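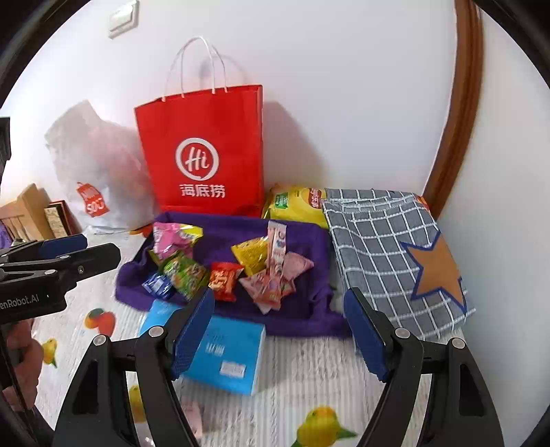

Two hand-held grippers at the club table, with the snack bin and the red paper bag behind it.

Delum Gripper Club

The Delum Gripper Club is a student robotics club in Valovby, and I should say straight off that I'm a member, so this entry is a bit more cheerful than the one on the local bus station. We meet in term time and work on one big question – how do you teach a machine to pick things up the way people do?

Background

The club grew out of a summer project in July, when a few of us wanted to do something with robots but couldn't get near a full-sized arm. Hand-held grippers turned out to be the way in. You hold one, open and close its fingers yourself, and do the job you'd like a robot to learn (packing, sorting, tidying up and so on). The recordings are used later for training. It's slower than it sounds and much more fun!

What we do

Most sessions are built round a task on a table. The favourite is the snack task: small wrapped packets go in a soft fabric bin, and the person with the gripper has to move them one at a time. Packets are lovely and awful to work with. They're shiny, they slide over each other, and a thin stick packet wants a completely different grip from a fat square one. Fabric bins add their own trouble, as the sides give way when you lean on them.

We also do paper bags with cord handles, folded cloth and boxes. A patterned tablecloth is allowed under club rules, and I'd say encouraged – plain tables make everything look too easy.

Each full task has a target of 800 recordings. The snack task finished on 887, mainly because people kept asking for another go.

The Flaven Round

Once a year we hold a small contest called the Flaven Round. Teams of 3 get seven minutes to clear a bin and put everything back. Dropping a packet costs a point and squashing one costs two. My team has never won it, and our best effort was undone by a bag of crisps.

The sister club, Xolalpa, enters as well, and they are annoyingly good with cloth.

Joining

You don't need to know any programming to start. New members spend their first session just opening and closing the fingers and getting used to how wide they go, then move on to boxes, then packets. Bring a snack if you like, but expect it to end up in the bin with the others.

Page last edited Oct 16, 2025 | Contact the club | © Delum Gripper Club | Back to top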